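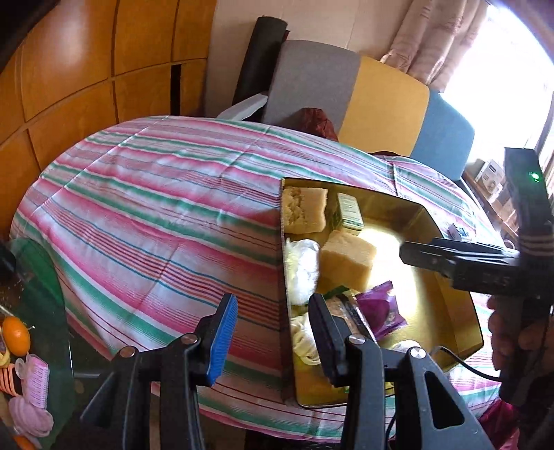

Call for Participants: Home Demonstrations with Hand-Held Grippers

By Charito Lumbao
2/2/23

The Hirkholm manipulation group is looking for 11 households to take part in the second round of our home demonstration study. You pick up and put down everyday items using two hand-held grippers, one in each hand, at your own table. Recordings of this work are used to train robot arms.

In the first round we collected 2,000 demonstrations. A policy trained on recordings from homes did better on packaged food and other soft items than one trained on the same number of recordings from our lab bench. We now want to know whether that holds for two-handed tasks such as sorting snacks into a tray.

What you would do: five sessions of about two hours each, finishing in June. A team member brings the grippers and stays for the first session. We don't need you to tidy up or buy anything.

Who can apply: adults 18 and over with full use of both hands and a table that two people can reach. No technical background needed. Participants are paid per session and can stop at any time.

To apply, write to Imtiaz Hettiarachchi at the Hirkholm front office with your town and the hours you are usually home.

Comments

Analyn Calimlim: Can two people from one household share the sessions?

Charito Lumbao: Yes, but each person signs a separate consent form.

Jomar Salazar: I did round one. My wrists got tired by the end, so ask for breaks.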